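Unreliable narrator

By the Brosell Reference Desk
Last updated in September
Shares 799 | Comments 2

An unreliable narrator is a storyteller whose account of events cannot be taken at face value. The term is used mainly of novels and short stories told in the first person, but it is also applied to plays, films and some kinds of third-person fiction. The reader is expected to notice, sooner or later, that the account given on the page and the events behind it do not match.

Types

Critics usually sort unreliable narrators by the cause of the unreliability. Some lie on purpose, to hide a crime or to win sympathy. Others report honestly but understand little of what they report. Child narrators are often placed in this second group, as are narrators who are ill, drunk or grieving. A further group gets the facts right and judges them badly, so that the reader accepts what was done but disagrees with the narrator about what it meant.

The groups overlap. A narrator may begin a book mistaken and end it lying, and many long novels depend on that shift.

Signs in the text

The most common sign is contradiction. A narrator gives one date for a meeting in an early chapter and another date later on. Other characters may react in ways the narrator cannot explain, or may say things in dialogue that conflict with the narration around them. Repeated claims of honesty are another sign. Gaps matter as well: a scene that is promised and never delivered usually has something in it.

A writer may also leave the evidence outside the narrator's control, in letters, court papers or footnotes by a supposed editor.

Example

The novel Clakon, published by the small press Fidberg, is often used in writing courses to show the method. Its narrator, Pešek, is a retired ferry clerk who sets out to record the last season of his route. He states that 1,209 passengers crossed that summer and treats the number as proof of his careful memory. The company ledger, quoted in the final part, lists 799. Pešek has seen the ledger and does not mention the difference. The book never says where the other passengers came from, though several of the names he gives belong to people whose funerals he describes in earlier chapters.

Fidberg printed 2,000 copies of the first edition. The second edition dropped the ledger pages, which changed how the book was read, and the third put them back.

Use by writers

The device is hard to handle at length. If the clues are too faint, readers believe the narrator and take the contradictions for errors by the author. If they are too strong, the reader stops trusting anything and may lose interest in the outcome. Many writers draft a plain outline of the real events first and then decide what the narrator knows, hides or gets wrong in each chapter.

Short stories can carry a heavier load of false statements than novels can, and a late reveal is more common in them.

Related terms

Frame story; stream of consciousness; dramatic irony; free indirect style.

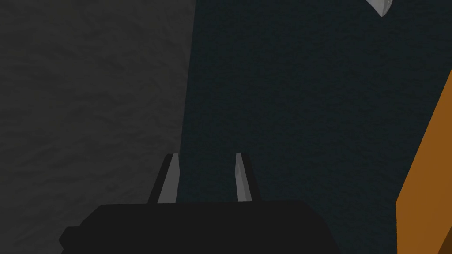 Clakon is a poor choice for the example section, in my opinion. I read the second edition first, without the ledger, and took Pešek at his word all the way through. Which edition are the courses using? The article should say, and it could also use a line on narrators who correct themselves halfway.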